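Carnumgate demo collection — meeting minutes
07/01/2026
Notes typed up fast, corrections to the shared page please

Present: collection group, training group, one from Hosten on the phone (dropped twice, rejoined for item 3)

1. Last meeting's notes
Accepted. One change: the wrist tracker order was Drullach, not Rahman. Fixed.

2. Numbers for June
Target was 2000 usable demos across all tasks. Short by nearly 900. Most of the gap is two-handed work, single-hand is on track. Main causes as far as we can tell:
- tracking dropouts when one gripper passes in front of the other
- people starting the recording before both grippers are zeroed
- 4 sessions saved with left and right swapped. Can be relabeled, but someone has to check each one by eye, the script gets it wrong on symmetric moves

Question whether to lower the July target. Not lowered. Group would rather see fewer tasks done fully than everything half done.

3. Hand-held grippers vs remote arm
Long discussion, went over time. Hosten still wants remote control for everything so the data comes straight off the arm and no retargeting is needed. Collection group says remote is slow and the operators get tired, and small items are where it shows most. A wrapped candy takes a few seconds by hand with the grippers, remote it's several tries and a lot of staring at the screen. Also can't take the arm into people's homes, not without a van and a free afternoon.

Counter from training: hand-held demos are too fast for the arm in places. Wrist flicks, sudden turns. Policy copies the flick and the arm faults out. Not a reason to stop but people need to slow down at the grasp and at the release. In between is fine.

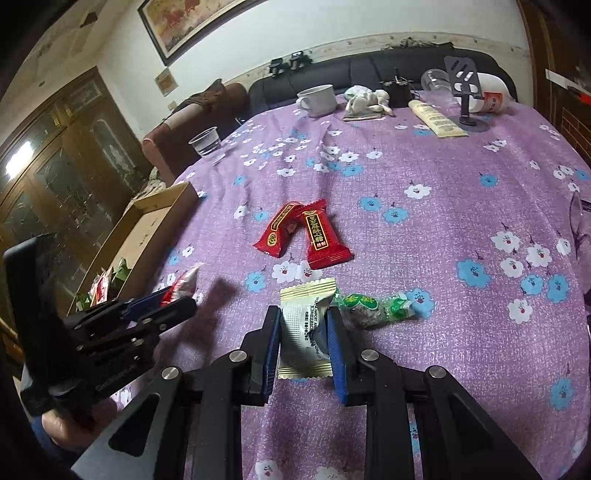

Agreed split for now: home tabletop tasks stay hand-held. Anything with doors, drawers or real force goes to the remote arm at Carnumgate. Hosten not happy but will go along until the next review. Wants a side by side on one task, same objects, both methods. Candy sorting picked for this since we already have the most hand-held data there.

4. Candy task, instructions
Current sheet is too vague, operators reading it differently. Changes:
- grip on the body of the wrapper if possible, crimped ends fold and the piece swings
- one candy per grasp. If two come up together put both back and go again, keep recording
- failed grasps stay in, do NOT delete. Training wants the recoveries
- both grippers in view at the start, hold still for a moment, then go
- leave the rest of the table how it is in the home. Clutter is wanted, dont tidy up

Some disagreement on shiny wrappers. Foil glare was blamed for bad tracking but the one check we did was on a bright day next to a window, so proves nothing. Leave them in. Same for patterned tablecloths — training actively wants more of them, plain tables are overrepresented from the lab sessions.

5. Hardware
Finger pads wearing at the tips. 13 pairs left in the drawer. New ones from Rahman are a bit thicker, so the closed position reads wrong unless you recalibrate. Put a note in the case lid. Old and new pads not to be mixed on the same gripper, has happened already.

Linkage screws working loose after long sessions. Check before each session, add to start list. Threadlocker suggested, held off untill we know if the arms need to come apart again for the Drullach tracker.

6. AOB
Upload from homes still painfully slow. Copy to drive and bring it in, don't use the host's wifi.
Session names: home code, task, operator number. No spaces.

Actions
- collection: rewrite candy sheet, send round before next home visit
- collection: relabel swapped sessions
- training: speed limit figures for grasp and release, in plain numbers operators can use
- Hosten: book arm time at Carnumgate for the side by side
- hardware: pads note, screw check on start list, ask Rahman if the thinner pads can still be had

Next meeting same time, same room, when the side by side is done or in two weeks, whichever is first.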